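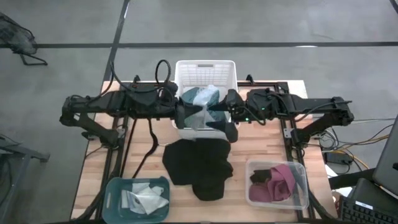
Pale blue and teal cloths in a white basket, with a robot arm on either side.

The Ferry Doesn't Run on Mondays

How a retired surveyor's mysteries about a drowned-looking little town won over readers who thought they were done with detectives

5 min read

The body in Low Water at Plollance is found on page 61, which is late for a murder mystery, and by then I had forgotten I was waiting for one. I was too busy with the harbor dues. There's a long argument in the second chapter over who owes what to whom for the use of a slipway, and it's so funny and so mean that I read it out loud to my husband while he was trying to park.

The book is the first of three by Ynyr Parry, who spent his working life as a land surveyor and started writing fiction after he quit. All three are set in Plollance, a made-up port town with one bank, two chapels and a ferry that goes nowhere anyone especially wants to be. All three feature Inspector Antoniuk, who came to town as a young constable on a six-month posting and has been there for most of her adult life. And all three come from Derideck, a very small press that printed 200 copies of the first one and assumed that would be plenty.

It wasn't! The copies went to a handful of bookstores, got passed around, and started turning up in the mail at the homes of people like me, with a note tucked inside saying you have to read this, please send it back. (I haven't sent mine back. Sorry, Gwen.)

A detective who measures things

Antoniuk is the reason to come. Plenty of fictional detectives have a gift: perfect memory, an ear for lies, a nose for poison. Hers is that she paces things off. She walks from the bakery to the net loft and knows how long it takes with a bad knee, in rain, carrying something heavy. In the first book she breaks an alibi by walking the same lane four nights in a row and getting barked at by a different dog each time. You can feel the surveyor behind her in those pages, and Parry admits it cheerfully.

"I had a head full of distances and nowhere to put them," he told me over the phone. "I knew the fall of every ditch in the county. My wife said, write it down or go and tell it to the ditches."

He is a slow, courteous talker who breaks off to check on his tomatoes. He writes in pencil in the mornings, and he doesn't outline. He draws. Before he wrote a word of the first book he had drawn Plollance in full, with spot heights, and he still works from that sheet, patched with tape along the folds. When a reader wrote in to complain that a character couldn't possibly see the lighthouse from the post office steps, Parry got the map out, ran the sight line, and found the reader was right. The lighthouse had been in the way of his plot ever since, he said, and he fixed it in the second printing by moving the conversation across the street.

I love this. I love a mystery where the ground is solid under you, where if the author says there's a wall then there's a wall, and you can lean on it while you think.

The middle one is the best one

Readers argue about which to start with, and I'll take a side: read them in order, but know that the second, The Skover Inheritance, is the great one. Skover is a farm above the town, empty for years, left by an old man to a nephew who may or may not exist. Three people arrive claiming to be him. One of them is charming and one of them is dull, and the third brings his own sheep. That's the whole setup, and Parry wrings 228 pages out of it without a slack one among them.

There is a killing, eventually. But the real suspense is in who knows how to open the top gate, which has a trick to it, and Parry lets you watch all three men approach that gate on three different afternoons. I've read the third of those scenes maybe five times. Hardly anything happens in it. A man puts his hand on a latch. I got goosebumps anyway, and I knew what was coming.

Sena Ametepe edits the series at Derideck, and she remembers the manuscript arriving with the gate scenes all bunched together in one chapter. She asked him to pull them apart. "He called me the next day and said he'd moved them and now the weather was wrong," she said. "He had to rewrite the weather for the entire book. It took him until October." She also talked him out of a prologue narrated by the dead uncle, which he still misses a little.

Her own favorite is the third, A Light on the Bar, and she made a good case for it. It's the saddest of the set and the one with the most of the ferryman, a wonderful grump who gets half a page in book one and has taken over whole chapters by the end. It also has the tightest clue in the series, planted in a grocery list so ordinary that my eyes slid right past it. When the answer came I went back, found the line, and laughed so hard I scared the cat. The ending runs a bit long, I think. There's a trial, and Parry is less at home in a courtroom than in a field. He doesn't know how far it is from the dock to the door, or at any rate he never says.

Listening to the town

If you can, try the audio edition too. Bleddyn James reads all three, and he does something clever with the voices. He gives Antoniuk almost none, just a flat, patient tone a notch quieter than the narration, so everyone around her sounds louder and guiltier than they should. His two rival ministers are a delight. I listened to the slipway argument again on a drive upstate and missed my exit.

As for what's next, Parry is partway into a fourth. He wouldn't tell me the title, and he got cagey when I asked whether Antoniuk ever takes the transfer she's been offered. He did say that the ferry breaks down, that the town has to manage without it for a winter, and that he's had to add a second sheet to the map to cover the far shore. He'd been out that morning looking at a culvert to see how a culvert ought to sound.

Low Water at Plollance, The Skover Inheritance and A Light on the Bar are all in paperback from Derideck. Start with the slipway.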